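About Nyarko

Posted July 23, 2019 by Itziar Villalobos

Nyarko is a small leather workshop in Fallport, and if you have ever carried one bag until the corners went soft and then couldn't bear to throw it out, you are very much our sort of person. 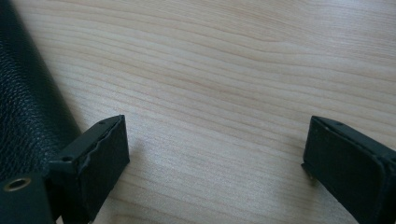 We began with a single bench and a borrowed sewing machine, when Begoña Cantero and I were mending handbags for friends (and then for friends of friends, and then for people we had never met who had heard there were two women who could put a strap back on). These days there are 3 of us, and in June we finished our 2000th repair, a school satchel with a broken buckle!

We make new things as well -- bags and wallets, mostly in black, mostly in a pebbled leather that hides a scratch and feels lovely in the hand. Our everyday bag is called the Trotell and takes Begoña the better part of two days. The Flitard is the little wallet that goes with it, and costs 90 pounds.

Do come in and have a look. We like to lay everything out on the table and let you pick things up, and the kettle is generally on -- bring the old bag with you, even if you think it's past saving.

Nyarko, 143 Harbour Road, Fallport | Contact us | © 2019 Nyarko | Back to top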